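Spending the gripper money (a budget post, sorry)

So the equipment money for the year finally came through, and I've spent most of January with a spreadsheet open on one side and a cold coffee on the other. I have $2000 to work with. That sounded like a fortune until I started typing in prices!

The big line is a second pair of hand-held grippers. Plallberg wants $722 for a pair with the marker cubes already mounted, and Bodeck sells theirs bare, so you print and glue the cubes yourself. I have glued enough cubes for one lifetime, thank you. Plallberg it is.

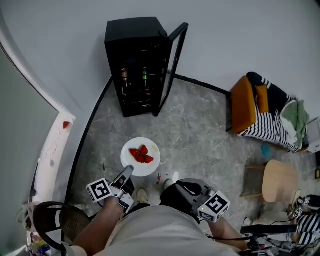 Cables are where I always underbudget. Every single year! I put in $30 last time and blew through it before spring, and this year I'm writing down a real number, with a few spares in each length. I also want longer ones, because so much of what we do now is down at floor level -- a plate of strawberries on the marble-patterned floor, the mini fridge standing open behind it -- and with a black cable running off the right gripper I start thinking about slack every time I bend down. Urio has a softer cable for $41 that I keep going back to look at. Two of those, I think, and maybe a third if the shipping isn't silly.

Then there's the boring stuff, which I never remember until the card is already out. Straps for the forearms (the old ones are getting fuzzy and don't grip like they used to). Spare batteries. A couple of plastic bins with lids, so that the cables and cubes can stop living in a heap. And groceries! Fruit is a real line in my budget now, and my spreadsheet has a tab called "snacks" that is entirely work related.

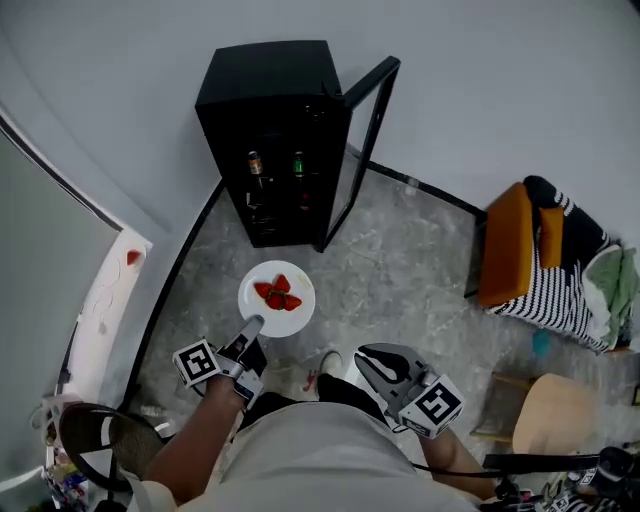

Page last changed: 2022-02-04

What I'm not buying is a bigger fridge. I went back and forth on it, and there's a nice one at the secondhand place in Clusenwood, but the mini one with the glass door does the job and two bottles on the upper shelf are plenty to reach for. Same goes for new plates. Plain, white and round is fine by me.

I'm holding back whatever is left for repairs. Gripper fingers wear down, and I'd like to be able to order a set without begging. If you've used the Urio cables for more than a few months, please leave me a comment and tell me how the connectors held up -- I'm placing the order next week.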